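Llevo desde enero prometiendo que iba a escribir sobre la puesta a punto de la celda de empuje y, claro, ha tenido que ser una varilla torcida la que me sentara por fin al teclado. Así que hoy toca mantenimiento, del de llave Allen y café frío, que es el que menos sale en los blogs y el que más tardes se come.

Para quien llegue nuevo: el Kangate es un brazo que compramos de segunda mano en 2015 y que en el taller usamos para empujar piezas de un sitio a otro. Empujar, nada más. No agarra, no levanta, no hace ninguna monería. Parece una tontería hasta que intentas que una pieza vaya recta (¡ja!) y descubres que todo depende de que la punta esté donde el programa cree que está.

El lunes pasado Prakash Pillai me avisó de que las trayectorias se le iban hacia un lado. Poquito, pero siempre hacia el mismo. Mi primera reacción fue culpar al programa, que para eso lo escribió él. La segunda, después de una hora mirando gráficas los dos con cara de besugo, fue ir a tocar la herramienta con la mano. Y bailaba. Un pelín, pero bailaba. 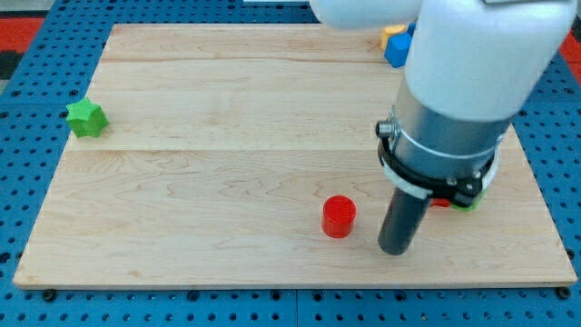

La abrazadera es la pieza que más guerra me da de toda la celda, y también la que más cariño le tengo, porque la primera versión la dibujé yo en una servilleta. Rodea la muñeca y todo su apriete depende de ese tornillito con tuerca que asoma por la izquierda. Si lo dejas corto, la herramienta gira a la primera pasada seria; si te pasas, acabas marcando el metal de la muñeca, y eso ya no se arregla con buenas palabras. Yo lo llevo hasta que hace tope, compruebo con la mano y luego doy el último toque con la dinamométrica Kurian, que la tengo ajustada a 3 Nm y escondida para que no me la toquen.

Lo segundo fue la varilla. Que vaya un poco inclinada no es problema, la montamos así, pero el programa tiene que saber exactamente cuánto. Saqué la varilla, la hice rodar sobre el mármol de trazar y vi que cabeceaba. Torcida, vamos. Supongo que se llevó un golpe contra el tablero en alguna bajada demasiado alegre, aunque no hay testigos. Puse la de repuesto, apreté todo otra vez y a recalibrar la punta, que consiste en llevarla al mismo punto desde un montón de orientaciones distintas y rezar para que el residuo salga bajo. A la primera salió un churro. A la segunda, 9 centésimas, y me di por contenta.

Con la altura sobre la madera soy muy pesada, lo reconozco. Bajo en manual, despacísimo, con una tira de papel debajo, y paro en cuanto el papel empieza a rozar. Desde ahí subo un pelo y guardo el cero. Hay quien lo hace con sensor de fuerza y queda de lujo, pero mi método del papel no se ha descalibrado nunca :) Eso sí, hay que repetirlo en varias zonas del tablero: la madera es madera, se mueve con la humedad, y las juntas entre tablas son el primer sitio donde se nota.

Ya puestos, repasé los tornillos de la mesa perforada y limpié la superficie con un trapo seco. Nada de productos, por favor. Una vez le dimos un abrillantador y las piezas patinaban que aquello parecía una pista de hielo, tardamos semanas en volver a tener datos decentes.

Por la tarde dejamos corriendo el programa Trillus de prueba, 153 empujones seguidos, y el desvío había desaparecido. Prakash quiso repetirlo con la pieza de estrella, que es la más traicionera, y ahí sí vimos algo raro al empujar por las puntas, pero eso ya es cosa del modelo y se lo dejo a él.

Me queda pendiente encargar dos varillas más y ponerle una marca de pintura a la tuerca, para ver de un vistazo si se ha movido. Si alguien usa algún fijador de roscas que luego se deje desmontar sin soltar tacos, que me lo cuente en los comentarios, ¡lo agradeceré muchísimo!

Contacto | © 2022 Blog de Wonidbridge | Volver arriba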